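Wurncombe test kitchen – weekly check of the cooking area, April 18, 2020

Fridge, Vedholm: door seal clean, closes fully. Pass.
Raw chicken: bottom shelf, covered tray. Pass.
Chopping boards: red board deeply scored. Replace before next use.
Probe thermometer: reads correctly in iced water. Pass.
Oven, Cleretti: runs slightly hot on the lower shelf – turn trays halfway.
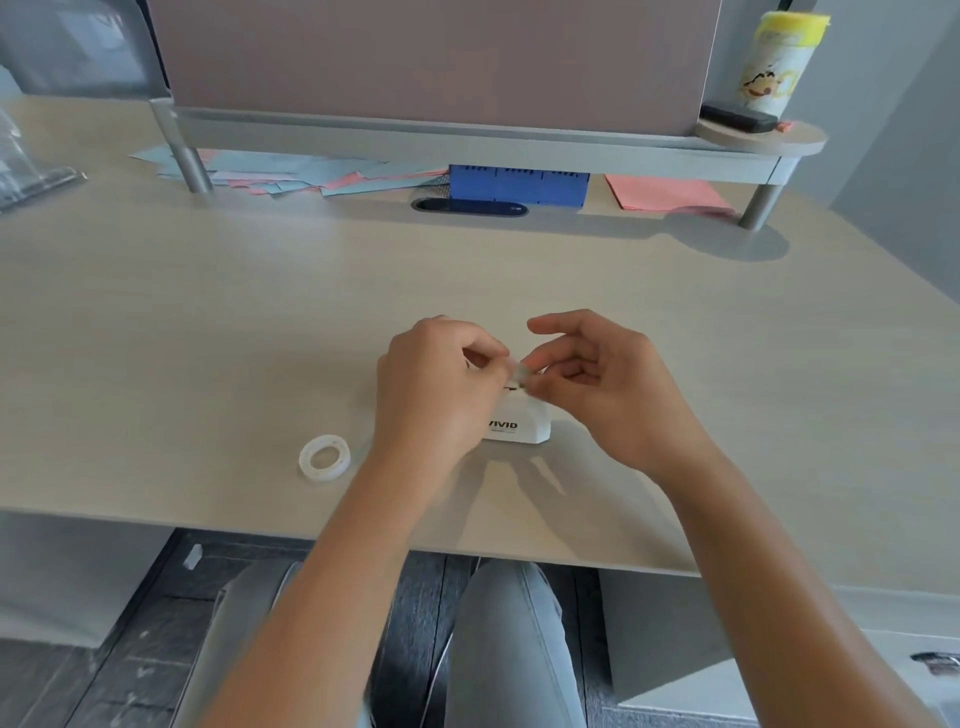 Can cooked rice be kept for the next day's recipe?
Only if it was cooled within an hour and went straight into the fridge. Label the tub and throw out anything left after 24 hours.

Hob: left rear burner slow to light. Clean and recheck.
Dry store: 800 g bag of flour open, moved to a lidded tub.
Fire blanket: on hook by the door, tag in date. Pass.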